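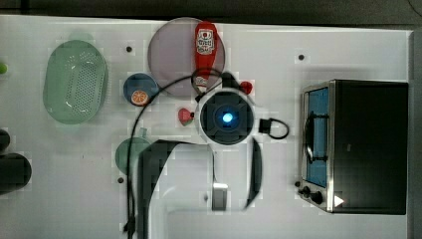 Ticket 1877 - Toaster oven trips the kitchen breaker, but only sometimes
Status: Open, waiting on customer
Product: Plerko countertop oven
Category: Power / electrical

First message

Hi there! I've had my Plerko for a bit over a year and I love it to pieces, so please don't take this as a rant. It has started tripping the breaker in my kitchen and I can't work out the pattern. Some days I can do a whole tray of potatoes at 400 and everything's fine. Other days I put in two slices of bread, turn the knob, and about a minute later the whole counter goes dead, the radio too.

I read the help page before writing in (the one with the flow chart) and did everything on it. I'll put it all down so you don't have to send me the list again.

- Unplugged it overnight, plugged it back in. Tripped at breakfast.
- Emptied the crumb tray. It was pretty gross, I'll admit. Tripped again that evening.
- Looked over the cord from end to end. No nicks, no soft spots, plug prongs look straight and clean.
- No extension cord or power strip, it goes right into the wall.
- Pressed the reset on the outlet. The outlet button hadn't popped though. It's the breaker down in the hall panel that goes.

The rental is in Pristport, in one of the older buildings by the water, and the wiring is whatever it is. My landlord's answer was "use fewer things at once," so thanks for that. But I really was only running the oven! Or I thought so, see below.

Is there some kind of fuse in there I can check? I own a screwdriver and I'm not scared of it.

Reply from support

Thank you for the detailed report. Please don't open the housing. There are no parts inside that you can service, and it would end your warranty. Could you tell us the number printed on the breaker, what else is on the same circuit, and whether the oven has tripped a breaker in any other room?

Second message

OK, homework done. It took me all of Saturday's worth of patience squeezed into one evening, but I have answers.

The breaker says 15. To find out what else is on it I flipped it off and walked around the apartment with a lamp, plugging it in everywhere like a lunatic. Dead spots: both outlets over the counter, the one behind the fridge, the one in the hallway by the bathroom door, and the light over the stove. So the fridge is on there. And the hallway outlet is where my dehumidifier lives. It's a Wundance, the tall one, and it comes on by itself whenever it feels like it.

I'm guessing you can see where this is going. I couldn't until about ten at night.

So I ran a little test. I've got one of those plug-in watt meters (bought it during a bad winter to yell at the space heater with) and I wrote down what I saw:

Dehumidifier, fan only: 73 watts
Dehumidifier with the compressor going: more than 300, and it jumps up for a second when it kicks in
Fridge running: hovers near 200
Oven on toast: I didn't get a reading, the meter's little booklet says not to put a heater that big on it for long and I chickened out

With the dehumidifier unplugged I made toast four times in a row. No trip. I ate a lot of toast. Then I plugged it back in, waited for the compressor to start up, put the oven on toast, and bang, dark kitchen.

I was so pleased with myself! And then the next morning it tripped with the dehumidifier still unplugged and sitting in the bedroom. So now I don't know what to think.

Also, you asked about other rooms. I carried the oven to the bedroom, set it on the desk away from the wall, and ran it for half an hour on bake at 350. That's a different breaker, a 20. Not one trip. The bedroom smelled like old cheese for a day.

Reply from support

This is very helpful. Your results suggest the circuit is close to its limit with the fridge and the oven together, and that the dehumidifier takes it over. The oven passing on a 20 makes an internal fault less likely, though it doesn't rule one out. On the morning it tripped without the dehumidifier, was anything else in use on that circuit? Does the breaker feel hot, or make any buzzing noise?

Third message

Ugh. Yes. The kettle. I went back over that morning in my head and I'd put the kettle on for tea first. It's plugged in at the other counter outlet, and I never think of it as an appliance, it's just the kettle. So that one's on me.

The breaker does feel a bit warm if I touch it right after a trip. No buzzing that I can hear, but the panel is next to the elevator shaft and that thing groans all day. I did send a photo of the panel to Văduva Electric, the little shop two streets over, and they said a breaker that has been tripped over and over can get touchy and start letting go early. They can swap it in July. I've sent their note to the landlord. We'll see!

For now I've moved the dehumidifier to the bedroom for good, and the rule is kettle first, toast second. Five days, no trips. I did have the fridge running and the oven on broil last night and it held.

Two things before you close this:

1. The help page only talks about the cord, the crumbs and the outlet. Could you add a line about finding out what else is on the breaker? The lamp trick would have saved me a week.

2. My right-hand heating element on the bottom glows a little later than the left one. Maybe ten seconds later. It gets there in the end and the toast comes out even. Is that normal or do I need a new ticket for it?

Reply from support

We've passed your suggestion on to the team that looks after the help pages. Please keep the kettle and oven apart until the breaker has been replaced, and stop using that circuit if you notice heat, buzzing or a burning smell at the panel. For the heating element, please send us the serial number from the sticker on the back of the oven. We'll keep this ticket open for that.

Fourth message

Sticker's half worn off from me wiping it. I can make out the first part but the last few digits are toast (sorry). Is it printed anywhere else, like on the box? I think I still have the box - it's under the bed with winter boots in it. I'll dig it out tonight and write back.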